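Changed the water heating at Dukach, our two-bedroom holiday let, over the quiet months. Posting the numbers and settings in case they're of use to other owners with a similar set-up. (1/12)

Old arrangement: immersion cylinder on a timer, topped up by hand on changeover days. Guests arriving before 4 pm got a lukewarm first bath. It came up in reviews more often than the view did.

New arrangement: 200 litre unvented cylinder, Stevard controller, two temperature sensors. Lower sensor drives the main heating, upper one drives the boost. Supplied and fitted by Dalliteck.

Cost of the cylinder, controller and labour: £2733. Pipe lagging and a new isolating valve were in the quote. The electrician's certificate was billed separately and isn't in that figure.

Schedule is tied to the booking calendar. Let nights: 60 degrees by 6 am, topped up at 4 pm. Empty nights: off, with one full heat every seventh day and all taps flushed afterwards. The flush is logged on paper in the airing cupboard.

The controller reads the calendar feed once an hour. A same-day booking therefore needs up to an hour to register, plus 2 hours for the cylinder to come up from cold. I've blocked same-day arrivals before 5 pm to cover it.

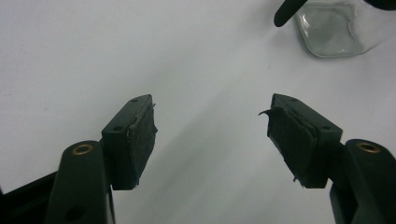

Ngô replied to ask whether guests can override the schedule, as theirs kept leaving the boost on all week and the bill went up accordingly.

They can, within limits. The boost button runs for 45 minutes and then drops back to the schedule. It can be pressed again, but the menu is behind a PIN. The old immersion switch had no cut-off at all – that was most of my waste.

Consumption for hot water, May to the end of November, from the sub-meter: 1193 kWh. I have no sub-meter reading for the year before, only the whole-house bill, so I won't quote a saving. Occupancy was also different.

Faults so far: one. The upper sensor had been pushed only halfway into its pocket and read low, so the boost ran longer than it should. Dalliteck reseated it on the first visit and didn't charge.

One thing I'd specify differently. The controller is in the airing cupboard, where the Wi-Fi is poor. It holds the last schedule it received if the signal drops, but it doesn't warn you that it has stopped updating. I found out from a changeover day with no 4 pm heat. Ask for it to be mounted in the hall, or budget for an extender.

Welcome folder now has four lines on hot water in place of a page and a half: where the boost button is, how long it runs, how long to wait between two full baths, and who to ring. Calls about it since May – none, apart from the one on the day the Wi-Fi dropped.

Next job is the towel rail in the downstairs shower room, which is still on its own timer and still wrong after every clock change. (12/12)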